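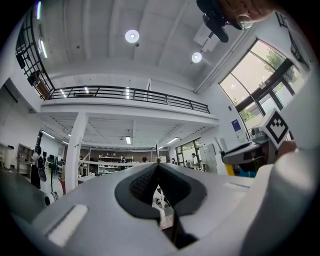 Attachment 1 - main hall, mezzanine rail and ceiling lights

Ticket 821 - Lights, main hall
Site: Norholm
Raised by: Gülizar Bilgin
Status: Closed (again)

Gülizar Bilgin, 9.12 am
The two round lights on the ceiling have started humming. Both come on fine and they're plenty bright, but there's a note coming off them, somewhere between a fridge and a disappointed bee. It is worst under the beam with the white box on it. Could someone have a listen?

Santosh Kushwaha, 9.40 am
Thanks Gülizar. Is it the lights or the white box? And does it change if you turn off the strip lights up on the mezzanine?

Gülizar Bilgin, 10.05 am
I'd need to find the switch for those first. There are 11 switches by the door and the labels are in Kadir's handwriting.

Kadir Toprak, 10.11 am
My labels are perfectly clear. Mezzanine is the one marked MZ.

Gülizar Bilgin, 10.20 am
It says M2. M2 is the extractor fan in the kitchen, as the kitchen has just let me know. Switch found now, third from the left. Strips off, hum still there. Strips on, hum still there, with better colour.

Santosh Kushwaha, 11.30 am
On site. Turned off the round lights at the board and the hum stopped. Back on, no hum for 12 minutes, then it returned while I was writing "resolved". Checked the white box separately and it's silent. My money is on the dimmer, a Carnitz unit that was put in when the hall still had the old lamps.

Volkan Karakaya, 1.15 pm
Do we need a dimmer? I have never seen those lights at anything but full.

Santosh Kushwaha, 1.22 pm
Neither has the dimmer, by the look of it. The knob was set to 100 and painted over. Quote for a plain switch is $300 fitted.

Volkan Karakaya, 1.25 pm
Approved. Please don't paint this one.

Santosh Kushwaha, 3.50 pm
Dimmer out, plain switch in. Ran both lights for an hour and heard nothing from the floor or from up by the railing. Closing.

Gülizar Bilgin, 4.02 pm
Lovely and quiet. You can now hear the tap in the kitchen dripping. New ticket to follow.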